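Pre-Session Checklist, Cell 2: Refrigerator Loading Task
Site: Trerkska
Revision date: February 2024
Checked by: Barış Tokgöz
Comments reviewed by: Perihan Aydoğan

Mark each item OK, NOT OK or N/A. Any NOT OK under Section 1 stops the session until the item is cleared and initialed. Comments are required for NOT OK and optional otherwise.

Section 1. Arm and emergency stop

1.1 Emergency stop at operator station tested with arm powered.
OK.

1.2 Second emergency stop, door side, tested.
OK. Button needs more force than the one at the station. Replacement requested from Kocabaş.

1.3 Speed limit set to collection profile.
NOT OK at first check, profile was still set to bench. Changed and verified, initialed B.T.

1.4 Forearm housings: no cracks, no loose covers.
OK.

1.5 Fingers open and close through full range without sticking. Outer covering not torn.
OK. Slight wear at the thumb tip. Photograph again after 30 more episodes.

1.6 Cables clear of the refrigerator door swing.
OK.

Section 2. Table and refrigerator

2.1 Table does not rock when pushed at the corner.
OK.

2.2 Gap between table and refrigerator matches floor tape.
NOT OK. Table had moved toward the wall. Reset to tape. P.A.: please record the offset next time before moving it, as the episodes collected with the table out of place have to be tagged.

2.3 Refrigerator does not tip or slide when the ledge is pushed with a flat hand.
OK.

2.4 Upper compartment liner seated, no sharp edges at the opening.
OK.

2.5 No water on the floor under the door.
OK.

Section 3. Objects

3.1 Fruit inspected for splits, soft spots and leaking juice. Remove damaged pieces.
OK. One piece discarded.

3.2 Basket rim and lattice intact.
OK.

3.3 Object list in Indari matches what is on the table.
OK after correction. List showed the old bowl.

Section 4. Recording

4.1 Head view covers basket, compartment opening and hand at the place point.
OK. At the place point the hand is close to the right side of the view. P.A.: acceptable as long as all of the fruit is visible. Do not re-aim the head in the middle of a batch.

4.2 Joint and video timestamps agree after a test clap.
OK.

4.3 Free disk space sufficient for the planned batch.
OK. Planned batch is 8 episodes per operator.

4.4 Failed grasps kept and labeled "fail", not deleted.
OK. Episode 311 had no label in Helero. Added.

4.5 Operator changes at the break, no one teleoperates two batches in a row.
N/A, single batch.

4.6 Reference view saved for the batch: one fruit left in the basket, apple in the hand at the height of the compartment ledge, compartment open.
OK.
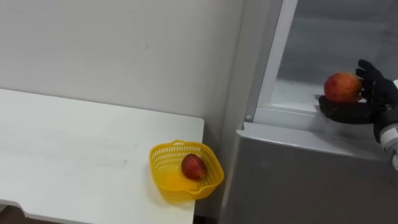 Section 5. Open items

5.1 Door-side emergency stop button, see 1.2. Owner: Tokgöz.

5.2 Add table offset field to the session form, see 2.2. Owner: Aydoğan.

5.3 Floor tape is lifting at one corner. Replace before the next batch. Owner: Tokgöz.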